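Subject: Re: [netunden-home] one switch per outlet, worth it?
From: Janelle Aquino
To: netunden-home list
Date: 2021-07-16

Hi everybody, and hi Rodel, this one is mostly for you!

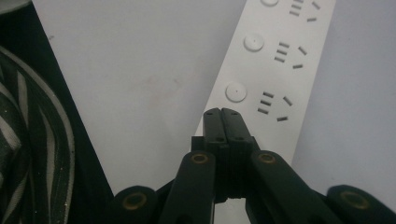 1. The strip itself

I've become a complete convert to the kind with a button beside every outlet group, so yes, yes, a hundred times yes. Mine is plain white, with round buttons down one side and the slots down the other, and it has made my desk so much nicer to live with that I've been telling people at work about it (they are very patient).

Rodel Sison wrote:
> I'm redoing the corner where I work and I keep going back and forth on
> the power strip. My old one has a single switch at the end, so if I want
> the lamp off I either crawl under there or kill everything, including the
> router, and then my daughter yells from the other room. Is it worth
> paying more for one with separate buttons? Also, do you all put them on
> the desk or under it? I don't love looking at cords but I also don't love
> crawling. And does anybody label theirs?
>
> Rodel

The router thing is exactly what pushed me over. I had mine sharing a strip with the printer and a little fan, and every night it was all or nothing. Now the printer gets its own button and stays off until I need it, which in June was twice. Twice! It used to sit there humming the entire month.

One thing to check before you buy is the slots. The outlets on mine have more than one pattern of openings in each group, three short ones in a stack and then an angled pair with another short one by them. I have a few chargers that came back with me from living overseas, and I was so pleased to have a choice of openings. But please go by what's printed on the strip and on your plugs, and don't take it from me that a plug going in means it's the right match. Bayu Pillai went through all of this on the list a while back and his message is far better than anything I could write. Search the archive for "Uvatow", he had it in the subject line for some reason.

2. On the desk or under it

On! I went back and forth on this too, and I know half the list will disagree. I tried the under-desk tray for a whole winter. It looked lovely and I hated it. You can't reach a button you can't see, so I ended up never switching anything off, and then what did I buy the buttons for?

These days it goes at the back of the desktop, at a bit of a slant so the cord heads for the wall without a hard bend in it. My desk is pale and the strip is white and I truly stop noticing it by lunchtime. Ryan Penrose screws his to the wall just above the desk, buttons facing out, and that looks great if you own your walls. I rent.

If you do put it on the desk, unplug everything once in a while and wipe the top of the desk back there with a barely damp cloth. Strip unplugged from the wall too, obviously, and let it all dry before it goes back.

3. Labels

Yes, and I love this part. I tried masking tape first and it curled up in a week. Then I did little dots of colored washi tape, one on the plug and a matching one next to its button. Green is the router and green means hands off. Everyone in my house has learned green.

Rosalinda Samonte writes hers on paper tags tied around each cord close to the plug. That's smarter if you move things around a lot, because the tag travels with the cord. I may steal it.

4. What I don't plug in

The space heater. It goes straight to the wall, always, and so does the window AC. Read the rating on whatever strip you get and add up what you're hanging off it. Same for a strip plugged into another strip, just don't. I know you know this, Rodel, but we have new people on here since Macaraeg closed their list.

Do tell us what you end up with, and send a picture of the corner when it's finished! I want to see where the lamp went.

Janelle

P.S. Whoever asked about cord clips last week, the soft stick-on ones held fine for me on painted wood but kept letting go of the metal desk leg. I use a twist of Velcro there now.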